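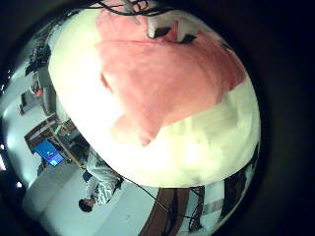

**Renske Oudhof**
Communications Officer, Katsaros Home Textiles

# Katsaros opens a mending and reuse workshop for household textiles in Welasholm

WELASHOLM - Katsaros Home Textiles will open a mending and reuse workshop in June, on the ground floor of its warehouse in Welasholm. The workshop will accept used towels, blankets, bathrobes, cushions and bed covers from private households. Customers can have their items repaired and returned to them, or they can donate them for resale.

The company has sold home textiles in Welasholm for 20 years. During this time the shop has received many requests for small repairs, for example a new edge on a towel or a new zipper in a cushion cover. Until now these requests were handled by the sales staff when there was time for it, and in busy months customers had to wait long. With the new workshop the repairs will have their own room, their own opening hours and their own staff.

## How the service works

Items can be brought to the workshop counter or left at one of two collection points, in Damby and in Mumascombe. The collection point in Damby is located inside the public library, next to the returns desk. The one in Mumascombe is at the garden center and is open only during the hours of the center.

Every item receives a paper tag with a number. The customer keeps the second half of the tag and chooses one of the following options:

- **Repair and return.** Mending of seams, edges, small holes, zippers and buttons. The normal time for a repair is 10 working days.
- **Donate.** The item is washed, repaired if needed, and sold in the reuse corner of the Welasholm shop.
- **Donate for material.** The item is cut and used again as patches, filling or cleaning cloths.

A simple repair costs 7 dollars per item. For larger work, such as a new lining for a bed cover, the workshop gives a written price first and does not begin before the customer has agreed to it. Donations are free of charge.

We ask customers to bring items washed and fully dry. The workshop cannot accept mattresses, carpets, electric blankets or textiles with mold. Pillows and comforters filled with down are accepted for repair but not for donation, as the workshop has no equipment for cleaning the filling.

## Sale of repaired items

The reuse corner will be at the back of the shop, beside the fabric rolls. Prices will be written on the tag together with a short note about the repair, so that the buyer knows what was done and where. Visible mending is used when the fabric allows it - a patch in another color, or a seam in thick thread - and in other cases the repair is made in a matching thread.

Terry cloth and felt will be sorted separately from woven cotton, because these materials need different needles and a different setting of the sewing machines. For this reason customers are asked not to tie or sew different items together in one package. A simple bag is enough.

## Evening courses

From the month of opening, the workshop will also offer an evening course in basic mending. The course has places for 10 participants and takes place over two evenings, beginning at 7 p.m. On the first evening the participants learn to repair a torn hem and to close a small hole by hand. On the second evening they work on an item which they have brought from home. Thread, needles and patches are included. Registration is at the shop counter or by telephone, and no previous experience is required.

The course is given in English. A beginner's leaflet with drawings of the most common stitches can be taken home, and it will also be available at both collection points while the supply lasts.

## About Katsaros Home Textiles

Katsaros Home Textiles is a family-owned retailer of towels, bedding, curtains and fabric by the yard. It operates one shop and one warehouse in Welasholm and delivers to homes in Damby, Mumascombe and the villages between them.

## Press contact

Members of the press are welcome to visit the workshop before the opening. Please ask for the communications office at the shop counter in Welasholm, and allow two working days for a reply.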